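Plerotine Hand-Held Gripper Kit

Product code PL-11
Supplied by Lolamley
Availability: in stock, ships from our Flarnton warehouse

Overview

The Plerotine is a two-finger gripper worked by hand. It is made for recording household manipulation tasks such as folding, sorting and putting away, with the camera mounted on the tool itself. The operator holds the handle, squeezes to close the fingers, and does the job at normal working speed. Recordings are saved to the card in the handle and copied off over USB-C.

The kit is sold singly or as a left and right pair. Most customers doing laundry work order the pair, as a shirt or a sheet is hard to fold with one hand.

What is in the box

Gripper body with handle and camera mount
Wide-angle camera
One set of ridged finger pads, fitted
Two spare pads
Battery and charger
Hex key and spare screws
Printed quick start card

Finger pads

Pads are soft and ridged on the inner face. The ridges hold thin knitwear well and will pick up a single layer if you come in at a low angle. Heavy denim needs a fuller squeeze. Pads are rated for 1000 hours of use and can be changed in the field with the supplied hex key. Replacement pads come in blue or black, and the two colors can be mixed on one gripper.

Battery and recording

A full charge gives 3 hours of recording. Clips are split every 30 minutes, and the split does not interrupt capture. A tone sounds when the card is nearly full.

Working in furnished rooms

The Plerotine needs no markers, base stations or special lighting. It can be used in ordinary bedrooms and kitchens with the furniture left where it is. Close the blinds if strong sun falls directly on the work. Patterned bedding does not affect tracking, but plain white sheets in low light can.

Clothes handling on a bed:
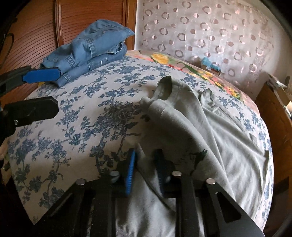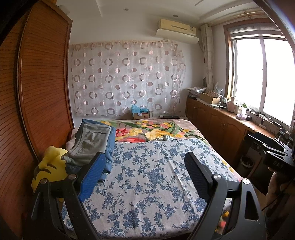 Start each clip with the fingers open and hold still for a moment before reaching for the first item. If tracking drops out, the handle light turns amber. Bring the gripper back to a view of the wider room and wait for green before going on.

Customer review

"We bought two pairs in May for a home laundry project. Setup took most of a morning, mainly the software. The grip on T-shirts is good. Socks are slower. My wrist was tired by the end of the first week and I would like a lighter handle. Support answered the same day when one of our cards would not mount." Rosângela Prado, Holanda

Warranty and returns

The gripper body and camera are covered for one year. Pads, cards and batteries are treated as consumables. Unused kits can be returned in the original box. Contact Lolamley for a return number before shipping.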